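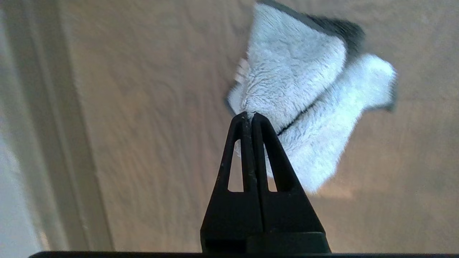 Pale blue-white plush cloth with dark gray edge binding, held up over a tan floor.

The Cloth Drawer: Plush, With a Border
Posted March 20, 2019

I have been suspicious of fluffy cleaning cloths for years. They sell on touch. You pick one up in a store, rub it between your fingers, think "that'll get the kitchen clean," and go home with a pack of them. Then they live in a drawer and you keep reaching for the same thin old dish towel with the burn mark on it.

This gallery page is for the plush kind only. The flat weaves, the waffle weaves and the cut-up T-shirts have their own pages, and I'm fonder of most of them. But people write in asking about the fluffy ones, usually wanting to be told they spent their money well, so I gave them a fair run.

The pile

Look at the loops first. They are soft and they stand up, and that is the whole sales pitch of a cloth like this one. Terry or microfiber? From a photo I wouldn't swear to either, and I've seen people argue about it with the label in their hands. If it matters to you, drag the cloth over the dry skin on your knuckles. Microfiber usually catches. Cotton terry usually doesn't. I say usually.

What a deep pile does well is hold dust. I'll grant that much. On shelves, on the top of the refrigerator, on the blinds in the back bedroom, a plush cloth takes the dust up and keeps it. What it does badly is crumbs. Crumbs go down into the loops and stay there until you shake the thing out over the sink, and half of them are still in it afterward.

The color

Pale blue-white, though a lot depends on the bulb. Cloths this light look bluer or whiter from one room to the next, and I've given up trying to match them to the words on the package. "Glacier," "mist," "cloud," it's all the same cloth as far as I can tell.

A pale cloth is either a good idea or a terrible one depending on how you feel about seeing dirt. Mine go gray in the middle by May and no amount of soaking brings them back. The Stevden people, who run the cleaning supply counter over in Jullham, told me to keep the light ones for glass and the dark ones for the stove. It was sensible advice, and it also meant buying two sets.

The binding

Dark gray, along the border, with a bit of it showing at the corner too. I like it better than I expected to. A plain cut edge on this kind of fabric can look tired fast, and a dark border at least lets you find the corners when you're folding.

I am less sure it lasts. The first bound cloths I bought were Bedoya, and the binding pulled away at two corners before the pile showed any wear at all. The second set has held up. Same brand, same package, same dryer. I have no explanation and the company never wrote back.

There's also the matter of scratching. Sellers love to claim that a bound edge is safe on car paint and piano lids. Some bindings are soft and some are stiff as a shoelace. Feel it before you believe it, and keep it off anything you'd cry over.

How it hangs

Pinched at one spot, a thick cloth doesn't fall the way a dish towel does. It bunches into fat folds and goes off to one side. Pretty enough, but it tells you something about drying: folds like that hold water. I hung one wet from a single clip in the laundry room and the middle was still damp 30 hours later. Flat over a rail, it was ready by the next morning. So much for the cute little hooks in the Gundano catalog.

Folding

Every package shows them in perfect squares. Mine come out of the basket looking like bread dough. Fold in half, then in half again, and stop, because the third fold springs open no matter what you do to it. A stack of plush cloths takes up far more of the drawer than the same number of flat ones. I roll them now. It looks worse and it works a little better.

Washing

Warm water, no fabric softener, low heat or none. I normally ignore care labels but the softener warning is fair. I tested it on one cloth and it pushed water around the counter like a piece of plastic wrap. Wash them away from anything that sheds, too. I put one in with a bath mat and spent an evening picking.

Would I buy more?

Probably two, for the dusting. Not the big pack. I've been told a plush cloth will replace paper towels, sponges, the chamois and the feather duster, and so far mine has replaced the feather duster, which I didn't own.

If you have one that's survived years of real kitchen use and still feels like it did in the store, send a photo. I'd like to see it before I believe it.

Related galleries
The Cloth Drawer: Waffle Weaves
The Cloth Drawer: Flour Sack Towels, Good and Bad
Rags From Old T-Shirts
Dish Towels With Calendars On Them
Sponges I Regret
138 Ways to Fold a Washcloth (I Tried Nine)
The Jullham Rummage Sale, Linens Table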